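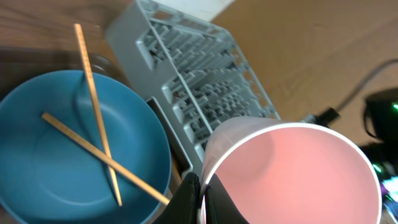 Kitchen arm, chopstick problem

nwork_bench
Wrist cam view from my home build. Bowl, dish rack and cup are all within reach and I can get the gripper down between them. My trouble is the chopsticks. They lie crossed over the bowl and the planner wants to grab where they cross. It lifts both or drops both. Shoulder and elbow are printed, wrist is a Zaltow unit. I've spent $695 so far and would like to stop there.

plavport
Move the bowl away from the rack. One chopstick sticks out past the rim toward your fingers, so take that one by the end and leave the other for a second pass.

MHegarty
Agree on the end grasp, disagree on moving the bowl. If it only works with a clear table, you'll be back here in a month. Those pads look wide for chopsticks, though. I'd print narrower tips first.

plavport
Narrow tips are worse on a cup. He's got one finger right up against the pink one as it is.

MHegarty
Then make them swappable – 2 screws each. I did that on mine in January and kept the wide pads for cups.

nwork_bench
I'd rather not swap tips in the middle of a job. What about a notch in the pad?

fitz_garage
A V notch works if the stick comes in at the right angle. Mine slipped whenever it was off by much. My training set was 456 grasps and the crossed ones were still the worst.

plavport
456 is small. Ours at the shop is 2,968 and we still do the end grasp by rule.

nwork_bench
OK, going with the end grasp and a shallow notch in the left pad only. Bowl stays where it is for now. Will post the pad file once it's printed.

MHegarty
Post the grip force too if you log it.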